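Varnard plant resumes molded panel work after rib redesign

VARNARD – Production of a dark gray molded panel resumed Saturday at the Plavholm components plant after a 12-day stop to rework the tool, the company said.

The part is an open plastic structure with raised ribs and stiffening walls, used as an inner cover over small drive units. Plavholm said the earlier version flexed too much near its large opening when fasteners were tightened, and 122 parts from one production run were set aside in February.

Under the revised design, the ribs next to the opening are thicker at the base and the outer rim has a wider radius at the corners. Wall thickness elsewhere is unchanged. The mounting points also stay where they were, so existing brackets can be used without new drilling.

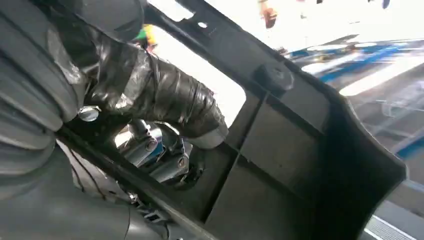
Cooling time in the mold has been raised to 52 seconds to limit warping across the flat recesses. The plant expects the longer cycle to reduce daily output until a second tool, ordered from Gredance, is in service. That tool is being cut to the same drawing and will go through the same dimensional checks before it is released.

The first 1000 panels from the reworked tool will be measured at the rim, at the opening and along the main ribs. Parts outside tolerance will be ground and recycled into non-structural trim.

Chung, which assembles the finished covers, will receive its first shipment once the measurements are complete. Panels already installed do not need to be replaced, Plavholm said, but screws near the opening should be checked for torque at the next scheduled service.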